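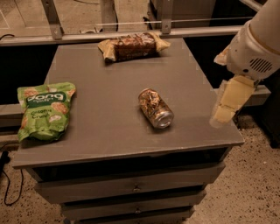 3 min read

Search this repository Go

Skotia Tabletop Grasp Set, student release

Maintained by the Dralton robotics club as part of the second-semester manipulation project. Last edited April 29, 2019.

Contents

The set holds 300 teleoperated episodes of one arm with a two-finger gripper, working over the top of a small drawer cabinet. Each episode is a single grasp attempt on one packaged grocery item. The layout shown on this page has three: a green "dang" coconut snack bag, a beverage can on its side, and a long brown item in clear wrapping at the back. Episodes average 549 frames after trimming. Idle frames at the start were removed by script; idle frames at the end were kept.

Files

episodes/ one folder per attempt, numbered in recording order
labels.csv target item, operator, outcome
calib/ camera intrinsics and hand-eye transform
tools/ loader and replay script

Collection

Five operators recorded the data in October. The target was drawn before each attempt and written to labels.csv before the arm moved. Items were repositioned by hand between attempts. For the can, operators were told to close across the body and keep the fingers off the rims.

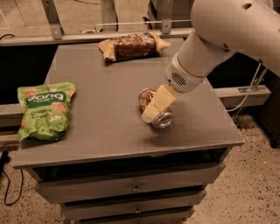
Fig. 2. Fingers closed on the can.

Labels

Outcome is one of held, dropped, missed, aborted. An attempt counts as held if the item stays clear of the surface until the operator ends the episode. Ashley Lockwood and Jordan Bloxham labeled separately, and Anouk Michiels settled disagreements. Grasp force was not recorded.
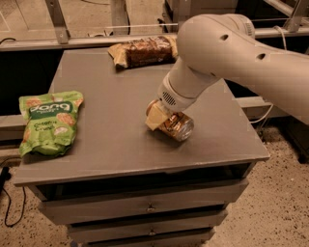
The loader reads outcome as a string and will fail on blank cells. Fill them with aborted before training.

Known issues

Some 160 episodes have a timestamp offset between joint states and video. Run tools/align.py on these first. The Flarnex baseline in the class report used aligned data only. Operator IDs 2 and 4 are swapped in the earliest label file; use the current one.

Contact

Wayne Fothergill (hardware), Jade Fairclough (data)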